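Keep the Old Collectors Running

6/20/26

Long-term forest plots are expensive to keep and easy to damage. Fire, storm and bark beetle are the usual worries. A less obvious kind of damage is done by the people in charge of the plots, each time they replace one way of measuring with a better one and shut the old one down the same week.

The watershed at Larnaren is a good case. Throughfall, meaning the rainwater that reaches the ground after passing through the canopy, was sampled there for decades with open funnels on posts. The funnels were crude. They caught needles, pollen and bird droppings, and they lost water to evaporation in warm spells. In a November changeover they were replaced with covered troughs, which have a larger catch area and a filter at the outlet. The troughs are better instruments by any standard I would use. But the record of nitrogen deposition now has a step in it, and no one can say how much of the step belongs to the forest and how much to the equipment.

My view is that no method on a long-term plot should be retired until it has run beside its replacement for at least four full years. Shorter overlaps miss too much. A single wet year tells you how two collectors compare in a wet year. Snow, drought and heavy pollen seasons each affect a funnel and a trough in different ways, and a correction factor fitted in one set of conditions should not be applied to another. 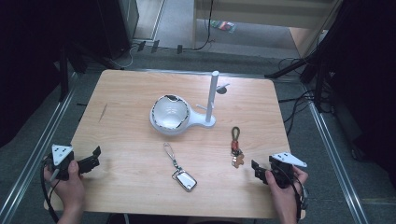 Berkay Yaman takes the opposite position and has put it to me more than once: an overlap of that length doubles the field work and the lab bill, the money comes out of the same budget as everything else, and a plot that spends its funds comparing buckets will have nothing left for new questions. He would accept one year, with the difference reported as an uncertainty.

The objection is fair as far as the budget goes. Lab analysis is the largest single cost at most sites after wages. But the overlap need not cover every collector. If a plot has enough funnels to give a stable mean, a subset can be left in place, and samples from the subset can be pooled before analysis. The cost then falls well short of double. What matters is that the subset is chosen before the changeover and covers both dense canopy and gaps.

As for reporting the difference as an uncertainty, that treats a bias as if it were noise. Noise averages out over a long series. A bias that begins on a known date does not, and it will be read as a trend by the next person who downloads the file.

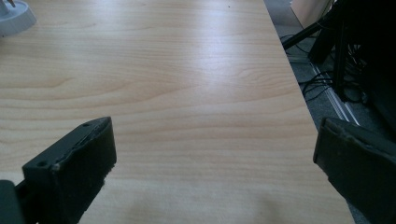
Tree measurements have the same problem

Water sampling gets most of the attention, yet the growth records are no safer. The Honstead plot has 806 numbered trees, all measured by diameter tape at a painted ring. Hermenegildo Mendoza proposed in his site review that the tape be dropped in favor of ground-based laser scanning, which is faster per tree and gives the full stem shape.

I have no quarrel with scanning. A tape, though, bridges over hollows in the bark and reads slightly high on any stem that is out of round. A scan does not bridge unless it is told to. On old beech the two can differ by more than a year of growth. Swap one for the other between two inventories and the stand will seem to have slowed down, or in places to have shrunk.

Three things should be written down before any such change is made:

The height of the painted ring above ground on the uphill side, measured again and not copied from the old sheet.

The rule used to turn the scan into a diameter, including the thickness of the slice.

The names of the people who did the taping. Observer effects are real, and they cannot be estimated afterward if the crew is unknown.
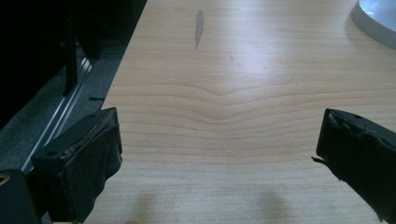 Pale tabletop with the wood grain dipping into a shallow V.

A related matter is the treatment of old data after a change. Some sites adjust the early values to match the new method and publish only the adjusted series. I would forbid this. Raw values should stay in the public file, with the correction in its own column and the version of the correction in another. Corrections get revised. At Jultulora, a spruce site at 600 m, the first throughfall correction was later found to have the wrong sign for the winter months – and it could be undone only on account of a paper copy of the original readings kept in a field hut.

Funding bodies could help by treating overlap as a normal line in a renewal proposal. At present it tends to be cut first, as it produces no new variable and seldom leads to a paper. A reviewer who asks what will be learned by running two sets of collectors should be told plainly that the aim is to keep what has already been learned usable. The funnels at Larnaren are still stacked in the equipment shed, and a partial overlap could begin with the next sampling round.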